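Search the magazine Enter keyword Go

February
By Huiling Tang

My old car had a good innings and then, one Friday evening on the hill into Trerkenura, it stopped having one. The clutch pedal went to the floor and stayed there. I rolled backwards into a bus stop (very slowly, and with my hazards on, so I'm calling it parking) and rang for a lift home.

So I needed another car, and I'd promised myself that this time I'd do it properly. Last time I bought the first thing I sat in. I liked the seats! They were a sort of mustard colour and they went on being nice long after the head gasket had given up.

The one I wanted was a Farnen Ukar, the boxy estate they stopped making a while back. If you've never been in one, imagine a garden shed with heated mirrors. You can get a wardrobe in the back if you take the headrests out, and everything on the dashboard is a knob or a switch you can work in gloves. I've fancied one ever since a neighbour gave me a ride to the tip in hers and I spent the whole trip opening and shutting the little cubby holes.

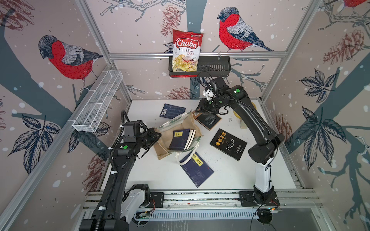
Bullfinches and pine cones all round, with two robot arms at the table.

There are fewer Ukars for sale than you'd think. The tidy ones get snapped up by people with large dogs, and the rest have been used by builders and smell of it. I set up an alert and for weeks got nothing but bumpers. Then one came up 43 miles away, dark green, with one previous owner and a tow bar, and I was on the phone before I'd finished reading the advert.

I didn't go alone. I took Sihan Kong, who used to run the workshop at Xue Motors before it turned into flats, and who has never in his life been charmed by a car. I drank the seller's tea and said how lovely the paint was. Sihan lay on the drive with a torch. Every so often a hand came out and asked for something.

I learnt more from his two hours on that drive than from all my years of car ownership. For a start, he'd asked the seller over the phone not to run the engine before we got there, and the first thing he did was put his palm on the bonnet. It was cold, so that was a point to the seller. A warm engine can hide a bad starter, a rattly timing chain and a puff of blue smoke, all of which you'd rather meet on the drive than on your own at six in the morning.

Next he went round the tyres. Two were decent, and two were a make neither of us had heard of, worn right down on the inside edges where you don't see it unless you turn the wheel and crouch. He said that meant the tracking was out, or a bush had gone, and he wanted to know which before we talked about money. 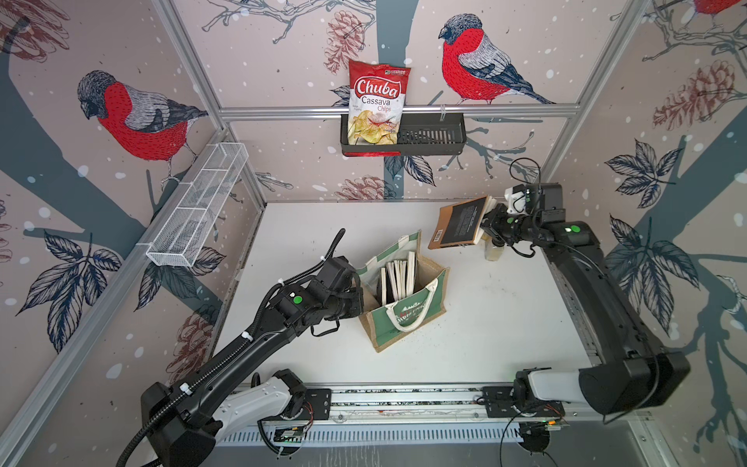 It was a bush. He found it on the test drive by going over the same speed bump four times while I sat in the back feeling seasick. There was a knock from the front left, quite soft – I'd never have noticed it with the radio on. And that's another one of his rules, by the way. Radio off, heater fan off, no talking. He wouldn't even let me read out the road signs.

After that we did the motorway bit, one junction up and one junction back. It pulled nicely, the brakes were straight, and fifth gear went in without an argument. I was already planning where my wellies would go. Sihan said the air con was blowing warm and wrote it down on the back of his hand.
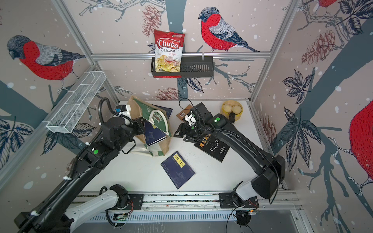 Then came the paperwork, which I'd always treated as the boring part. Sihan reads a service history the way my aunt reads a will. He puts every invoice in order of mileage and looks for the gaps, and there was one here, a stretch where the car had gone about 1,000 miles over its oil change. He could live with that. What he liked was that the seller had kept everything together, handbook and all, and he told me to do the same from then on. I don't own a filing cabinet, so mine now live in a jute tote bag very like the one in the photo, the kind with white handles and a green and white panel, and just as in the photo there's a navy book in it. Mine's the service book. The bag hangs behind the kitchen door and I haven't lost a receipt yet.

The asking price was more than I wanted to pay, of course. I'm hopeless at haggling and usually end up apologising, but it's much easier when you've got a list. Bush, two tyres, tracking, air con. Sihan reckoned £700 to put it all right at a fair garage. I said the number out loud and then, on his instructions, shut my mouth and looked at the hedge. It was horrible. It can't have been more than half a minute, and the seller came down by most of it and threw in a roof rack.

I drove it home with the radio off, listening for the knock. It's been done now, along with the tyres, and the air con only wanted regassing, so I've even got a bit left over. I've put 1,518 miles on it so far, mostly with a boot full of compost. Sihan still thinks the tow bar is rusty. I've told him I haven't got anything to tow, and he's started sending me adverts for trailers.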